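How to Make a Pegboard Task Board with Loose Parts
By the Firkville Workbench
26 June 2024

A task board is a flat panel with holes, slots and a set of parts that go into them. People use them for hand practice, for sorting games and for testing how well a part fits before making more of it. Ours is white with blue parts, and it lies flat on a table. You can make one in a weekend if your plates are already cut.

What you need

One long rectangular panel for the base
Thin white sheet for the raised plates
Rod for the pegs, plus one thicker piece for the short cylinder
A round disc with a hub for the knob
Small screws, a drill, a fine saw and a file
Blue paint, or parts that are blue to begin with

We bought our sheet and rod from Allix. The whole order came to 261 grams of rod and one panel 970 mm long, which we trimmed.

Step 1. Plan the layout

Draw the board full size on paper before you touch the panel. Put the round knob near the far end, where a person has to reach for it. Small pegs can go close by. Keep the slotted plate on one side and the larger square plate across from it, so that both sides get used. Leave a finger's width between plates. Ours were too close together on the February version and we had to move two of them.

Pick a table that is darker than the board. White plates on a white board are hard enough to make out, and a pale table makes it worse. The blue parts show up under almost any light. 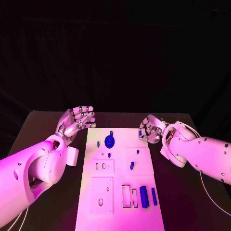 A reader in Brerna wrote to say that blue on white was fine for adults, but that the children in her group did better once each peg had a ring of the same color drawn around its hole. She used a paint marker and let it dry overnight.

Step 2. Drill the peg holes

Mark each center with an awl. Drill a test hole in scrap first and try the peg in it. It should drop in with a light push and stand up straight with no wobble. If you have to twist it, go up one bit size. Drill slowly and hold the bit square to the panel.

File a small bevel around the top of every hole. Do the bottom end of each peg too. A sharp edge on either one makes the peg catch and lean.

Cut all the pegs in one go against a stop block. They need to be tall enough to grip with fingertips while the lower end is in the hole. Sand the cut ends flat.

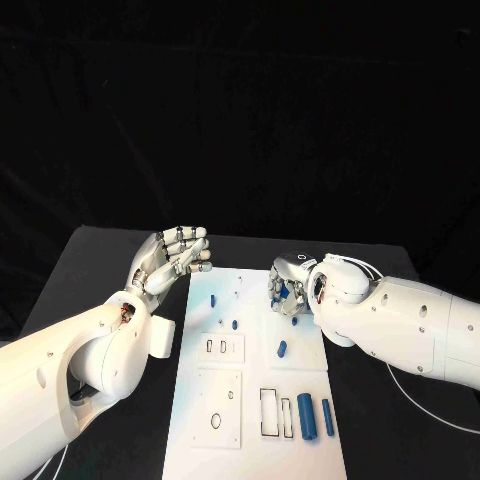 Step 3. Cut and mount the plates

Cut the slots and the larger holes before you fix the plates down. For a slot, drill a hole at each end and saw between them, then clean up with a flat file. Draw around cut-outs with a black pen so the edges are easy to find.

Screw the plates at the corners. Don't use glue until you have tried the board for a while. We used Hegedűs screws with a small head and set them flush so that nothing snags.

Step 4. Try the parts

Start with the pegs. Pick one up, carry it across the board and put it in a hole on the other side. Then do the same with your other hand. Set a short cylinder down on its side and practice standing it up.

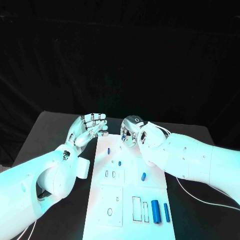
Note any part that sticks or falls over and fix the hole instead of the part. A peg that has been sanded thin will be loose everywhere else. Check the far end of the board with extra care. Small errors matter more at arm's length, where you can't see straight down into the hole.

The knob should be tried on its own. Turn it by the hub, then by the rim. If it drags, put a thin washer under it. 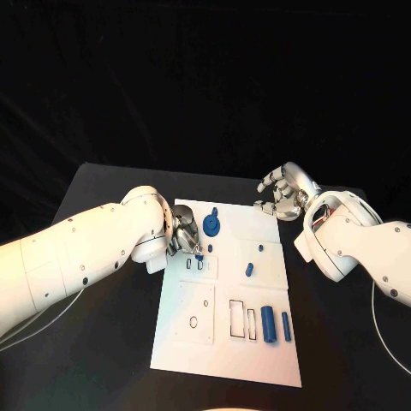 Once everything fits, take the loose parts off and wipe the board with a damp cloth. Store the pegs in a lidded tub, and make 2 spares of each size while the stop block is still set up. Keep the paper plan with the board. You will want it when a plate cracks and has to be cut again.

Contact the Firkville Workbench | © 2024 Firkville Workbench | Back to top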